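Home | Kitchen | Workshop | Laundry | Gadgets on Trial | Ask Us

Getting the Best Out of a Hand-Held Gripper Kit at the Kitchen Table

Reading time: 4 minutes

I've been using the Stonent hand gripper kit for most of the summer now and I love it more than I expected to. If you haven't come across one, it's the business end of a robot arm with no robot attached. You hold it, you squeeze, two fingers close, and the camera on top records what you did so that a machine can learn the motion later. My cousin Chaimae Kabbaj signed up for the home program first and talked me into it, and between the two of us we have logged 1,248 short recordings of folding, stacking, sorting and putting away. (Her share is bigger. She has more shelves.)

Plenty of readers wrote in after I mentioned it last time, so here are the tips I'd hand over with the box.

Set up your table first

Pick one table and stick with it. Clear the whole thing, wipe it down, let it dry, then bring back only what you need for the job. Crumbs are the enemy! They get under the pads and then you have grit scraping across your nice finish. A barely damp microfiber cloth does it, and I go over the pads with the same cloth after the table.

Lighting matters too. I used to work right under the pendant lamp and got a big white glare spot in every recording. Turning that off and opening the blinds on the side window fixed it for me. If your table has a glossy topcoat you may want to pull a sheer curtain across as well.

Keep trays and lids toward the back, on the side of your weaker hand, so you have a clear landing zone in front. Ghizlane Benkirane, who answers the Stonent help line, suggested this to me and my dropped-item rate went way down the same afternoon. 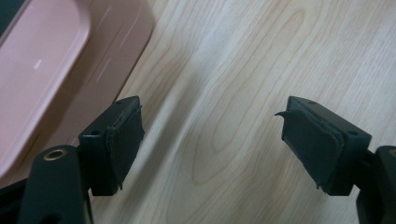

Pads are the part of the kit you'll be looking after most, so get to know them early. They're what touches everything you pick up, and they take the beating. Check the upper corners first, where the covering can start to lift: on the right finger there's a thin flap peeled away and curling into the gap, and the left pad is looking worn as well, a bit frayed at its lower corner. A flap like that will snag on a dishcloth or a produce bag. Don't pull it! Snip it flush with small sharp scissors, or press it back with a dot of flexible contact adhesive and leave it overnight with a clothespin holding it down. Super glue dries hard and you lose your grip right at the edge, so save that for mugs.

Squeezing

Go slower than feels natural. Close the fingers until they just touch the item, pause a beat, then squeeze and lift. With soft things like sponges and rolled socks you need hardly any pressure. With plastic lids, come in from the side and grab the rim - trying to pinch a flat lid from above will have you chasing it across the table.

Glass I leave alone until I'm warmed up. I do 10 easy pickups with wooden spoons first, and then I'm steady enough for a jam jar.

Rest your arm

The kit isn't heavy but it's all out in front of your wrist. I take a break after eight recordings and shake my hand out. Rachid Lamrani from the Tellbridge tool library (they have a kit to lend, ask at the desk) wraps the handle in the cushioned tape used for tennis rackets, and I copied him. Huge difference, and it peels off clean.

Storing it

Hang it or lay it on its back, never on its fingers. Leaving the pads pressed against something for days puts a dent in them. I keep mine in a lidded bin with an old dish towel, away from the stove. And brush out the little screw holes once in a while with a dry toothbrush. Flour loves to hide in there.

What I'd change

I'd like a spare set of pads in the box. You can order them, and mine came quickly, but the first pair will wear and it would be nice to just swap them and carry on. The manual could also use bigger type. And the trigger is a stretch for small hands; Ilham Kabbaj, who is twelve and very keen, has to use both of hers.

Would I get it again? Yes, in a heartbeat. It has made me notice how I do all the small jobs I never think about, and my kitchen drawers have never been tidier. Next up I'm trying it on the spice rack, and Chaimae wants to have a go at pegging out laundry. If you've found a good way to pick up a single sheet of paper with one of these, please write and tell me!

Contact the Stendthorpe Home Tips desk | Copyright Stendthorpe Home Tips | Back to top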